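4.2 Length of stay and the choice of room

The visitor survey at Osel ran through February and reached 700 overnight guests. Stays of six nights or more were rare in hotels and common in rented rooms, where guests paid less per night and often skipped daily cleaning. Prices in Quezada followed the same pattern – the gap closed only during the winter festival.

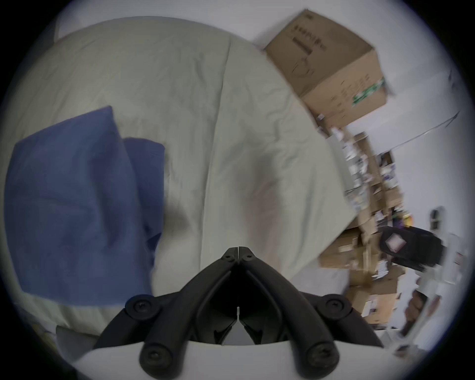
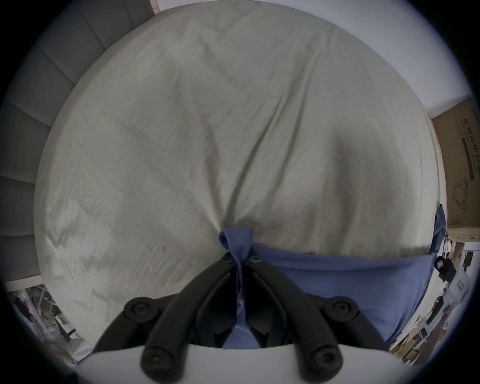
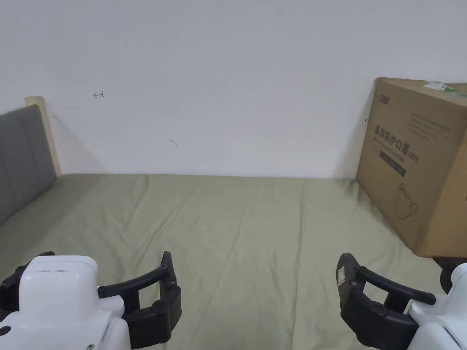
Figure 6. Beds with creased covers.

Guests in rented rooms also spent their money differently. They bought more food in local shops and took fewer guided tours, a result close to what Ibarra and Koutsoukos found for Drarnton. Housekeeping was scored on a nine-point scale, and a wrinkled sheet like those in Figure 6 was entered under linen, apart from the score for cleanliness. Linen scores had little effect on whether guests said they would return. Distance to the old harbor mattered more, and guests lodged within 1000 meters of it gave the highest ratings overall.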